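Section 4: Rack loading and unloading

Read this section before you start your first kitchen task on the Radeo. It covers peg-style racks only. Flat trays and cutlery baskets are in Section 5.

4.1 What to expect

Can the arm do the washing-up for you yet? In part. It can move plates and cups between a rack and a tray if both have been set out as described below. It can't judge whether a plate is clean, and it is much slower than a person. Zoltán Deák, who ran our rack trials at Ledesma, logged 3,239 attempts and still would not leave the arm alone with good china. We agree with him.

Plates held upright are the easier job. Cups are harder, as they roll, tip and catch on the side wall. Thin items such as chopsticks often slip between the fingers.

4.2 Setting out the rack

1. Place the rack on a flat, steady table. Do not use a cloth under it.
2. Push the rack down at each corner. If it rocks, move it.
3. Put the tray beside the rack, within reach of the arm.
4. Switch the arm to Hold and lower the wrist over the rack by hand.
5. Open the wrist view on your screen and check that you can see into the rack.

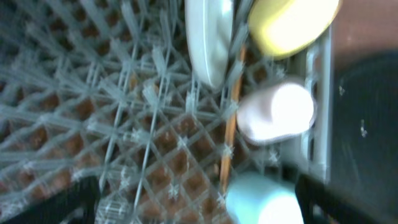
6. Set the travel speed to Slow. The wrist view smears at higher speeds, and the arm may then misjudge the gap between the pegs.
7. Turn down any lamp that shines straight on to the work. Pale cups lose their edges in strong light, and the grip point will drift.
8. Press Save Position.

Note: The software stores up to 580 positions. Old ones are not deleted for you.

4.3 Checking the empty rack

1. Take everything out of the rack.
2. Raise the wrist until the pegs and the far wall are both in view.
3. Open the fingers fully. Their tips should show in the two lower corners.
4. Press Learn Rack and wait for two beeps.
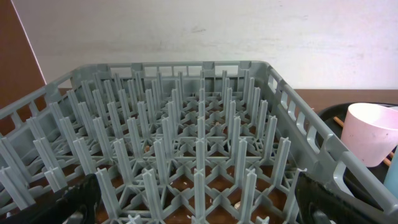
Figure 4-2. Wrist view of the empty rack, with the fingers in the lower corners and the tray to the right.

If you hear one long beep, raise the wrist a little and press Learn Rack again. Crumbs under the rack do not affect the result, but wipe them up before they get into the finger joints.

CAUTION: Keep hands away from the rack while the arm is moving. Press Stop before you reach in to free a cup.

CAUTION: Do not load knives, glass or anything hot.

4.4 Care

Wipe the finger pads with a damp cloth after each session. Replace them after 2,000 grips, or sooner if plates begin to slide. Use Relell pads, size 2. After fitting new pads, repeat 4.3.

Section revised February 21, 2022 by Rin Hosoda.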